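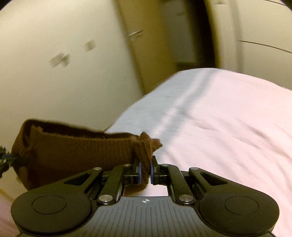

Kerkodo is our method for deciding which demonstrations to throw away. I'm going to spend most of my time on garments, since that is where the throwing away got expensive. A shirt or a sweater has no fixed shape, so two people doing the same task leave you with two recordings that barely look related. Take the brown knit here, held at both ends by a pair of grippers over a bed. The ribs help a little when the cloth is stretched like this. Let one end sag and the policy has opinions about where the other layer went, all of them confident.

(Pause. Someone will ask about simulation. Say we tried it in August and move on.)

So what did we do? Each demonstration gets cut wherever a gripper opens or closes. We score each piece by how well a small model, trained on all the others, predicts the next motion. The worst pieces go. Leanne Pearce wanted to drop the best ones too, on the theory that they taught us nothing. She was right about 3 of the 5 tasks, and has been gracious about it, mostly.

Slide with the table. Don't read the table out loud.

What they should take from it: the filtered set trains in 6 hours where the full set took 12, and on the garment tasks the folds come out no worse. Note "no worse." An earlier draft said "better" and Omerović's group asked for the error bars – a low blow, but a fair one. 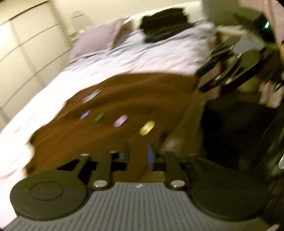
Cloth spread on the bed, small objects on top, nothing between the finger pads.

Here is the awkward case. With an open gripper over a cluttered cloth, there are several reasonable things to do next, and our score punishes a demonstrator for picking the less popular one. Blur makes it worse – the green object nearly vanishes into the brown, while the yellow one gets all the attention. Astar, our baseline, keeps these pieces by keeping everything. I used to call that lazy. I now call it a strong baseline.

Fix in progress: score against several predicted motions and take the closest. Ilau has the code. If asked when it will be released, look at Ilau.

Version given 4/11/26. Skip the backup slides unless the chair is asleep.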